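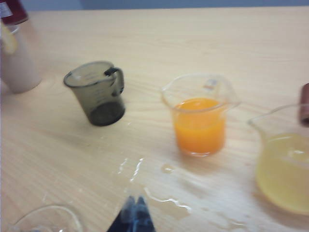
A November Afternoon at the Dogar Cordial Works

I have been meaning to go to the Dogar open day for as long as we have lived within driving distance of Amanham, and every year something has come up. One year it was the roof, another year it was my sister's move, and last year I plain forgot and found the flyer under a pile of seed catalogs when it was too late. So this time I wrote it on the kitchen wall calendar in red pen and told my friend Kulsoom Usmani she was coming with me, which she was happy to do once I mentioned there would be lunch.

We left later than planned (my fault, I went back for a scarf) and took the old road through the orchards instead of the highway. I would recommend it to anybody. The leaves were mostly down, but there were still apples on some of the trees, bright as anything against the gray, and we stopped at a farm stand with an honesty box and bought a bag of small knobbly pears that I have since poached. Amanham itself is one long street with a church at the top and the cordial works at the bottom, by the creek. You park in the field behind the feed store. Wear boots. I did, Kulsoom did not, and she was a good sport about it.

The works is a brick building with a lower, newer shed stuck on the side. They have been making fruit cordials and syrups there for three generations, and the open day is the only time the public gets past the shop counter. It costs nothing to get in, but tours go in small groups, and you put your name on a sheet by the door and wait your turn. We had a half-hour wait and spent it in the shop, where it was warm and where I had to be talked out of buying a second bottle of everything.

Our guide was Samina Kazmi, who runs the syrup room and has a lovely clear voice, the kind you can follow over machinery. She started us off in the fruit store, a long cool room at the back with slatted crates up to the ceiling. It smelled so strongly of quinces that I would have been content to stay right there for the rest of the afternoon! The quinces come in last of all the fruit, she told us, and they sit in the crates until they turn properly yellow and lose their fuzz. Somebody in our group asked whether you could hurry them along, and the answer was a very firm no.

From there you go down a few steps to the press. I had pictured something enormous, and it's not much bigger than our chest freezer stood on end. The fruit is chopped, wrapped in cloth, stacked up in layers with racks in between, and squeezed slowly. What comes out runs along a channel in the floor (covered, with a little hatch they open for visitors) and into a holding tank that takes 1000 liters. It wasn't full on the day we went. They had pressed a batch of blackcurrant from the freezer for our benefit, and the color of it going past under that hatch was something I wish I could have carried home as a paint chip.

The syrup room is the hot part of the tour, and glasses fog up, so bring something to wipe them with. There are two big steam-jacketed pans, and a smaller old copper one that only gets used for the ginger. I learned more about sugar in ten minutes than I have in thirty years of making jam. For one thing, they hardly boil most of their cordials. The juice and sugar are warmed together just until the sugar is gone, and then the whole thing is taken off quickly so it doesn't start tasting cooked. The lemon is even fussier. The peel goes in first, by itself, and steeps overnight in some of the sugar, and only then do they add the juice. I have tried this at home since, with four lemons and a mixing bowl, and my husband, who doesn't comment on such things as a rule, had two glasses.

Kulsoom wanted to know about the ginger, because she grew up on her grandmother's and has never found a shop one that was hot enough. That led to a long and very cheerful conversation between her and Samina about whether you should peel it. (They scrub it and leave the skin on. So did the grandmother.) The rest of us stood there getting hungrier and hungrier.

Bottling was the last stop. It is a short line, and at full speed it does 262 bottles an hour, with labels going on at the far end from a machine called a Fovum that everyone who works there seems to speak of like a difficult uncle. It jammed once while we were watching and was put right with a wooden spoon handle. The children in the group liked that better than anything else all day, I think.

Lunch was in the shed, long trestles and benches, soup or a cheese roll, with a choice of cordials by the glass. The soup was squash with a bit of apple in it, very good and very hot, and the rolls had run out by the time we got to the front, so go early if you want one. I had the quince cordial with plain water. Kulsoom had the ginger and pronounced it close. A brass quartet from Drendutow was playing by the doors and gave us a few hymns and then, to my surprise, a tango.

Afterward we walked the creek path, which starts just behind the works and goes up to the old mill pond. It's an easy walk except for one flight of steps cut into the bank. We had it nearly to ourselves. There is a bench at the pond given in memory of one of the Dogar aunts, and we sat there eating the pears, which were not ripe, until the cold got into our feet.

A few practical things, as people have been asking me. The doors open at 10 in the morning, and the last tour goes in at 3. Dogs can come into the field and the shed but not into the works. There are two steps up at the front and more going down to the press, and the ramp at the side will get you to the shop and the bottling line only, so call ahead if that matters to you and they will tell you what can be arranged. The shop takes cards. The soup table doesn't.

I came home with quince, lemon, two gingers (one was for Kulsoom, who had run out of cash) and a jar of the blackcurrant pulp that's left after pressing, which they sell for next to nothing out of a bucket by the door. I stirred some of it into oatmeal the next morning, and the rest has gone into muffins. The recipe still needs work, as they came out rather purple and a bit flat, but I'll post it once I have it right.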